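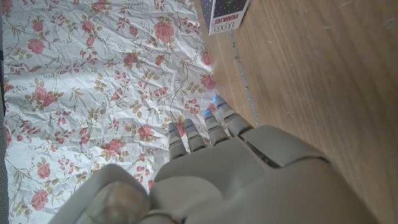 Photo: Skaltetti bench

Thursday, July, a little after nine

Paste again. I know the last few pages of this book have been mostly paste, and I'm sorry to whoever is reading along over their coffee, but the damp weather has changed how everything behaves and I would like to have it written down properly for once, so that next summer we can look it up and not start from nothing.

Yesterday's batch had gone thin and a bit sour by the time I got in, so out it went. I made a new one with the flour from the Gallach sack, the finer one on the lower shelf (please do roll the top of the bag down, it drinks up moisture like anything). The water came to 793 grams on the scale. I had been aiming for 800, but the kettle ran short and I was too comfortable on my stool to get up and fill it again. I whisked the flour into a little cold water first until it looked like cream, then poured that into the hot and stirred for 20 minutes on the low burner. It went from milky to glassy fairly late this time, and I very nearly gave up and turned the heat up, which would have scorched it. Patience! It came good in the end.

Strained it twice through the old cloth. The first pass caught a surprising amount of lump, the second hardly any. I'd call it a good, medium paste, the kind that slides off the spoon slowly and leaves a coat behind.

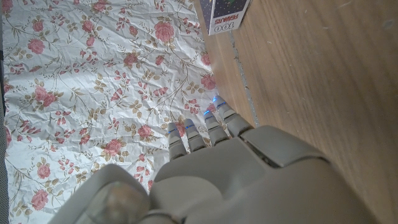
Floral paper at left, bare wood at right.

Then on to the cover papers for the Stekholm albums. We owe them 77 small albums by the end of the month, and the half-cloth style they picked is lovely but it does show every sin at the corners. I pasted out five trial boards, all cut from the same gray board, with the grain running head to tail, and tried a different resting time on each after brushing. What I have so far:

Board one, no rest at all. The paper kept stretching after I had laid it down, and I got two long bubbles along the spine side that no amount of bone folder would chase out.

Board two, one minute. Better, still a wrinkle near the tail.

Board three, three minutes. Very nice. Flat, corners turned without a fight, and I could still slide the sheet a hair to square it up.

Board four, five minutes. Also flat, though the edges had started to dry and one turn-in wanted to lift.

Board five I brushed, then answered the telephone, so I don't know how long it sat. I have marked it with a pencil cross and it should be left out of any conclusions.

All of them are in the Gezer press now between blotters, with the wheel brought down only until it bites. I am trying hard not to peek. Last time I opened up after lunch and had a lovely set of potato chips by evening, all curling the same way.

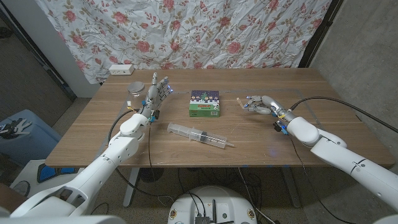 Light wood tabletop, small metal lid sitting flat.

Quarter to four. Changed the blotters, having held out that long, and I'm rather pleased with myself. Boards three and four are lying flat. Board two has a slight bow toward the cover side, so I've pasted a sheet of the plain kraft on its back to see whether it pulls straight overnight. The sour smell is gone from the sink too, thanks to a good scrub with vinegar.

For whoever is in first tomorrow: the paste is in the crock in the cold cupboard, and it will want a spoonful of water and a good stir before use. Blotters are drying on the line by the window. Please don't start on the real cover papers until I've looked at board two, and we still need to order more headband, the cream and the dark green both.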